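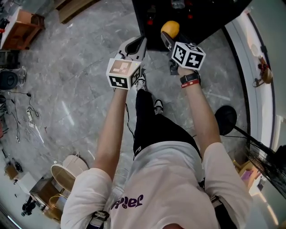

How do you keep a hard floor tidy in a room that is full of cables? Get as much as you can up off the floor, and give the rest one route along one wall.

I have been putting this into practice since we moved to Tredach, where the main room is tiled all the way through. The last place had carpet, and carpet hides a lot. You can push a lead under the edge of a rug and forget it. On grey marble tiles every wire shows, and so does the fluff that collects along it.

The left side of the room is the problem. The speaker lives there, next to the wooden cabinet with the white top, and the power strip is on the floor with black and white cables running to it. The only sockets worth using are on that wall, so moving the lot to the other side was never going to work.

I measured the wall in May 2022 and got 454 cm from the door to the corner. A straight run of trunking would have done it, but the landlord doesn't want anything glued or screwed. I bought a cable box from Favton instead. It was 6 cm too short for the strip and went back the next morning. The Postma one is longer, although the lid is a nuisance to get off, and I haven't decided whether to keep it.

What has helped so far:

- Unplugging everything and only putting back what gets used. I had two chargers for a phone I no longer own.
- Labels at the plug end. Masking tape and a biro will do.
- Velcro ties. Cable ties look neater, but you have to cut them every time something changes.
- Keeping the speaker where it is. I tried it on the cabinet and the whole top buzzed.

Cleaning is easier than it was with carpet. I sweep first, then go over the tiles with a damp mop and very little floor cleaner, and I stay well away from the power strip and do that corner with a dry cloth. Too much cleaner leaves a film that shows up as footprints, particularly if you wear trainers indoors, as I do.

The black table is the other thing that needs watching. Small things get put down on it and stay there, and dust shows on it within a day. I now clear it every evening at 9, before I lock up. It takes a couple of minutes.

Next on the list is a proper shelf for that corner. Jevbridge do a freestanding one that is 101 cm high, with a gap at the back for wires – it would take the speaker and leave only the strip at floor level. They are out of stock until July, so the cables stay put for now.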